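Recording a paper-handling task on the two-arm bench

Balldale Robotics Club, bench notes, part 4
Maintained by Mabli Gough. Wrist camera section by Beca Powell.

These notes assume you have finished the arm homing procedure in part 3 and can open and close both hands from the Isora console. If either hand faults on closing, go back and redo the finger calibration before continuing. A poorly calibrated thumb will pass the homing check and still miss a sheet of paper by several millimetres.

1. Mark the work area

Run grey tape down both sides of the area the two hands can reach without the elbows locking. The strips need not be parallel. On our bench they converge toward the far edge, which follows the reach of the arms more closely than a true rectangle would. Keep everything the task uses between the strips or just beside them.

Do not move the tape between sessions. The Wogan scripts store the start pose relative to the table, and a new tape line invites people to place the paper somewhere new.

2. Dress the cables

Each hand has its own black cable. Leave enough slack at the wrist for a full rotation, then check that the loop cannot catch on the table edge when the forearm drops. Move each arm slowly through its range with the other one parked. Last term at Natdale a connector was pulled out mid-run and the log kept recording zeros for 413 frames before the operator noticed. 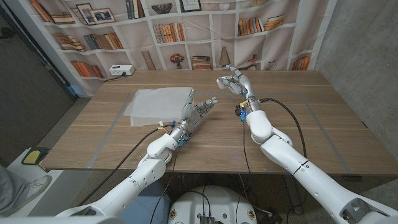

3. Set the start pose

Bring the left hand down close to the tabletop, palm inward, fingers partly curled. Hold the right hand higher so that it stays clear of the first reach. Save this as pose A. Every episode begins from pose A, including the ones you intend to discard.

Plain office paper is harder to pick up than card. Fan the sheets and restack them loosely before the first episode. A squared-off stack tends to come up several sheets at a time.

4. Record

Start the log, wait for the console tone, then begin the motion. Keep each episode under 90 seconds. Stop the log only after both hands have returned to pose A. Label failures as failures; the training split needs them, and the marking rubric gives credit for an honest log.

A group of three can expect about 30 usable episodes in an afternoon. Swap operators before fatigue shows in the trajectories. Our first full set came to 234 episodes over the July block, with the early ones noticeably jerkier than the rest.

5. Check the wrist view

Before committing to a long session, raise the hand toward the backdrop and look at the wrist stream at full size. The fingertips should be visible when the hand is open, and the thumb will look oversized and soft because it sits so near the lens. That is acceptable. If the back of the hand hides the fingers, the mount has rotated and needs to be reseated.

The printed bookshelf backdrop gives the visual tracker plenty of edges to hold on to, but creases in the fabric bend those edges. Smooth the cloth as far as it will go and leave it alone for the rest of the session - a fold that shifts halfway through is worse than one that stays put.
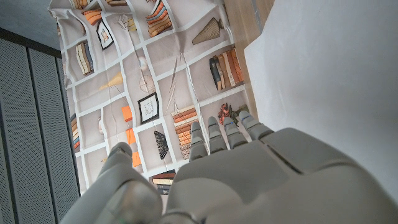
Can we record with only one arm if the other is out for repair?
Single-arm episodes are accepted, provided the idle arm's channels are masked in the header and the files go in their own folder. Do not mix them with two-arm episodes, as the loader reads the channel count from the first file only.

6. Shut down

Park both arms, cut motor power at the console, then copy the logs to the club drive. Check the file sizes against the episode list before deleting anything from the bench computer. Report cable wear or a stiff finger joint in the bench book under the arm's number, with the time of day and the last episode recorded.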